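What Is a Floor Made Of?

You stand on floors every day, but you may not have thought much about how they are made. Most floors have more than one layer. The part you walk on is only the top.

Under the top layer is the subfloor. In many houses it is made of big flat sheets of wood. In others it is a slab of concrete, poured wet and left to set hard. The subfloor has to be strong enough to hold up the furniture, the people and the dog.

The top layer is called the finish. People choose it for its colour, for how it feels underfoot and for how easy it is to clean. Kitchens often have tile, which water cannot soak into. Bedrooms often have carpet, which is warm and quiet. Stone is heavy and cold to touch, but it can last for hundreds of years. Some old stone steps have a dip in the middle, worn down by all the feet that have used them.
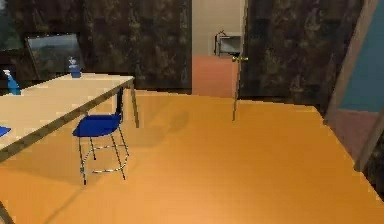
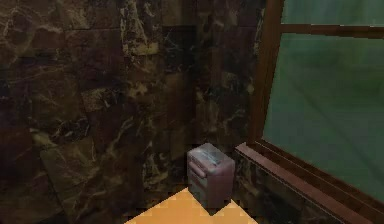
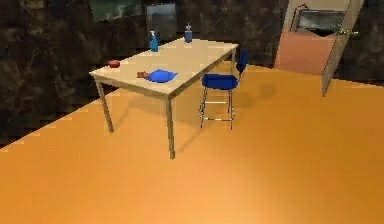 Computer drawings of a room. The first two show its orange floor, and the third shows a table with blue bottles on it.

Wooden floors need some care. Wood swells when the air is damp and shrinks when the air is dry. Floor layers leave a small gap around the edge of the room so the boards have space to grow. The gap is hidden under a strip of wood called a skirting board or a baseboard. If you hear a floor creak at night, it may be boards rubbing against each other or against a nail.

Chaltu Tilahun lays floors in the town of Lidlow. Her last big job was a school hall that took 967 boards. She starts by stretching a string from one wall to the other. The first row of boards follows the string. If that row is crooked, every row after it will be crooked too.

Try it yourself

Put a drop of water on a tile, a drop on a piece of scrap wood and a drop on an old piece of carpet. Ask an adult before you start. Wait ten minutes and look at each one. Which drop is still sitting on top?

Words to know

Subfloor: the strong layer under the floor you walk on.
Finish: the top layer of a floor.
Slab: a thick, flat piece of stone or concrete.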